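Samuele Grasso
8 Apr 2019

1/ A few people asked me how it is at work now that the robots have come to Niltville. I will try to explain in short posts. I work in home services at Garkis. We clean and tidy kitchens for clients.

2/ Before, a new colleague learned by walking beside an older one for 2 weeks. Now we also do the tasks with hand-held grippers, so that the machine from Jinbridge can learn the same movements. Picking up small things, putting rubbish in the bin, that kind of work.

3/ First change: we are slower. With my own fingers I clear a table without thinking. With a gripper I must decide where to hold each thing. My wrist is tired by eleven o'clock.

4/ Second change: we talk more about the work. Mrs Ruppert from the office never asked before how we tidy a table. Now she asks every week, and she writes it down. I like this part.

5/ Third change: the pay. We get a bit extra for the gripper hours, but the list of flats is the same length. In September we asked for four flats a day in place of five. We still wait for the answer.

6/ The kitchens are normal kitchens, with the family's things in them. Tablecloth with fringe, pumpkin on the teapot, cooking pot at the back, bin on the floor in front.
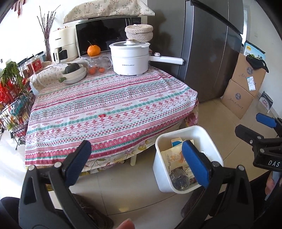
7/ What I am afraid of
Not the robot itself. I am afraid that the office will count only the minutes. An old client wants to chat, and this is also work.

8/ What I hope
That the heavy jobs go first. Moving furniture, washing floors on the knees. If somebody at another firm has this already, please write to me how it goes.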